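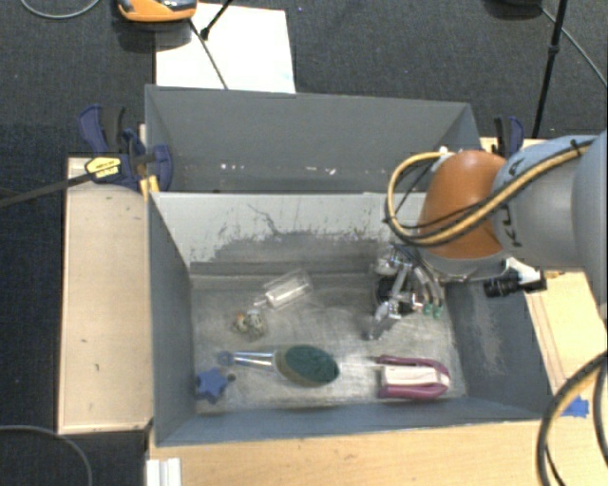 Re: [closurari-list] Sourdough that won't rise in a cold kitchen

Hi all, and hello Hanne,

Hanne Harju wrote:
> I have been feeding my starter every morning since I moved
> and it just sits there. The kitchen is chilly from November
> on. Should I throw it out and begin again?

Oh please don't throw it out! Mine sulked for most of a winter once and it's still going strong, so I have a soft spot for the slow ones. I'd feed it less often for a little while, maybe every second day, and swap a spoonful or two of the white flour for rye. Rye perks them up like nothing else I've tried.

As for the cold, I keep my jar in the oven with only the light on (and a note taped to the door, after one very sad afternoon when I preheated for a casserole). It took 4 days before I saw bubbles, and a full week before I'd have trusted it with a loaf. Then I let the dough sit overnight, about 7 hours, and if it still looks flat at breakfast I just leave it alone and go do something else.

If yours really has given up, I have plenty of my own and would be so happy to dry some and mail it to you. It travels very well in a plain envelope. Send me your new address off-list, and do tell us which flour you're using now!

Warmly,
Marjorie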